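Fórum Drarnano » Desenvolvimento móvel » Interfaces e layout

Tópico: Listas longas a engasgar no Virkis, troquei o layout aninhado e ficou outra coisa

rita_compila
15 de junho de 2026

Olá a todos! Venho partilhar uma coisa que me deixou mesmo contente este fim de semana. Ando há uns meses a fazer uma app de receitas em Virkis (projeto pessoal, faço-a à noite) e o ecrã principal é uma lista com 2000 entradas, cada uma com título, duas etiquetas e um botão de favorito. No emulador ia bem, no telemóvel era um sofrimento: cada vez que arrastava o dedo, a lista dava um soluço.

Passei imenso tempo a culpar a base de dados. Meti cache, tirei a cache, mudei a consulta, nada. Até que liguei o contador de redesenho do Stiso e vi que cada linha estava a recalcular o layout inteiro quando entrava no ecrã. Eu tinha uma coluna dentro de uma linha dentro de outra coluna, tudo com largura automática, e o motor mede aquilo tudo duas vezes por nível.
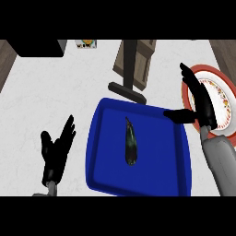
Então apaguei os contentores interiores e passei tudo para uma grelha única com colunas de largura fixa. Reescrevi o modelo da linha numa tarde e a diferença é enorme! O deslize ficou suave, o botão responde logo, e o ficheiro de layout ficou tão mais curto que dá gosto abrir. Se alguém estiver a lutar com o mesmo, experimentem isto antes de mexerem nos dados.

tecla_solta
Boa! Tive exatamente esse problema com uma agenda de contactos e também fui direito à base de dados, que vergonha. Uma pergunta: com largura fixa, como é que te safas nos tablets? Tenho um ecrã de teste com 1440 píxeis de largura e as minhas colunas ficavam todas encostadas à esquerda, com um vazio horrível ao lado.

rita_compila
Defino as larguras em unidades do tema e tenho dois temas, um para telemóvel e outro para tablet. A coluna do título é a única que estica. Mas confesso que no tablet ainda só testei na vertical!

Kamran Mousavi
Fico contente que tenha resultado, mas discordo do conselho. Largura fixa resolve o sintoma e cria outro problema: quando o utilizador aumenta o tamanho da letra nas definições do sistema, o texto fica cortado. Já apanhei isto numa app em produção e foi uma chuva de reclamações. O que eu faria é manter a largura automática só no contentor exterior e ligar a reciclagem de linhas, que no Virkis vem desligada por omissão.

rita_compila
Ui, não tinha pensado na letra grande. Vou testar hoje à noite. A reciclagem eu tinha ligado, mas as imagens apareciam trocadas quando deslizava depressa, por isso voltei atrás.

Kamran Mousavi
As imagens trocadas são clássicas: o carregamento acaba quando a linha já pertence a outra entrada. Guarda o identificador da entrada na linha e, quando a imagem chega, compara antes de a mostrar. São poucas linhas de código.

bitola
Eu estou com a Rita nisto. Numa lista com mais de 300 elementos já noto a diferença entre layout aninhado e grelha, com reciclagem ou sem ela. E a letra grande resolve-se com altura automática e quebra de linha no título, não é preciso voltar ao labirinto de contentores.

Kamran Mousavi
Altura automática obriga a medir outra vez cada linha, que era o que se queria evitar.

bitola
Mede uma vez por linha, num só nível. Fiz a experiência num telemóvel bem velhinho e continuou fluido. Posso pôr cá o projeto de teste se quiserem ver.

tecla_solta
Quero, quero! Põe, por favor.

Eyvindur Skov
Desculpem o meu português, ainda estou a aprender. Para quem usa a biblioteca Bech para as imagens: ela já faz a comparação do identificador, basta passar a chave da entrada no pedido. Eu perdi uma semana a escrever isso à mão e depois encontrei na documentação, no capítulo das listas.

rita_compila
Eyvindur, és o maior, eu já uso a Bech e não fazia ideia! E o teu português está ótimo. Já testei com a letra no máximo e o Kamran tinha razão, os títulos compridos ficam cortados. Pus quebra de linha como o bitola sugeriu e agora leem-se inteiros, falta-me só alinhar o botão de favorito, que ficou colado ao topo.

bitola
Alinhamento vertical ao centro na célula, não na grelha. O projeto de teste vai amanhã, tenho de lhe limpar os comentários primeiro.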